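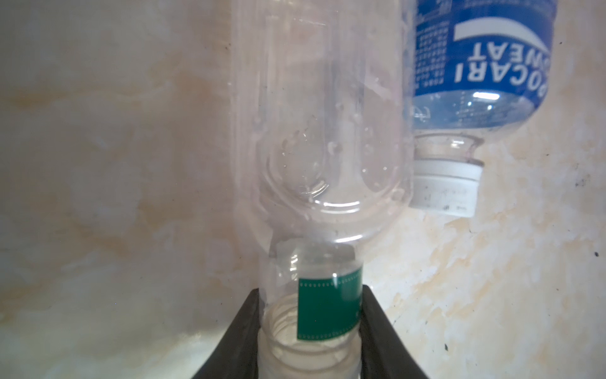 When does the new beach volleyball league in Skustdale start?

The first matches are set for August, with the women's draw opening on a Thursday evening and the men's draw following the next day.

The Skustdale Beach League will bring together 16 pairs, eight in each draw, from clubs across the region. Organizers confirmed the format this week after the town council agreed to let the sport use the lakefront courts for the rest of the summer. Until now, local pairs have had to travel to the coast to play ranked matches, and several clubs had dropped their beach programs as a result.

Each draw will be split into two groups of four. Pairs play every other team in their group once, and the top two go through to the semifinals. Group matches are best of three sets, played to 21 points with a deciding set to 15, as in most senior competition. The finals will be held on the center court, where temporary seating is to be put up along both sidelines.

Wimomar, the club that runs indoor volleyball in the town, will manage the league and supply the referees. The club said it had received more entries than it could accept. Pairs that missed out have been placed on a reserve list and will be called in order of entry if another team withdraws before the draw is made.

The courts themselves have been closed since spring for resurfacing. The old sand had packed down hard and drained poorly after rain, and players had complained of sore knees and ankles. Contractor Benedetti removed the top layer, laid new drainage pipe and brought in washed sand with a more even grain. New posts and nets have also gone in, and the boundary lines have been replaced.

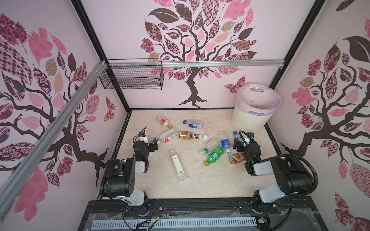 Work on the lighting is still to be finished. Two of the courts will have floodlights in time for the opening round, which means evening matches can go ahead there from the start. The others will be used in daylight only this season. The council has asked that play end by 10 p.m. out of consideration for residents on the lake road.

Ronel, a sportswear retailer based in the region, has signed on as league sponsor for two seasons. The agreement covers match balls, team tops and prize money, which will be the same for women and men. The amounts have not been released.

Entry to the group matches is free. Tickets for the finals go on sale at the Wimomar clubhouse and at the gate on the day, with reduced prices for students and club members. Parking at the lakefront is limited, and spectators are asked to use the lot behind the swimming hall and walk down to the courts.

The draw will be published on the club's website once all pairs have confirmed their entries.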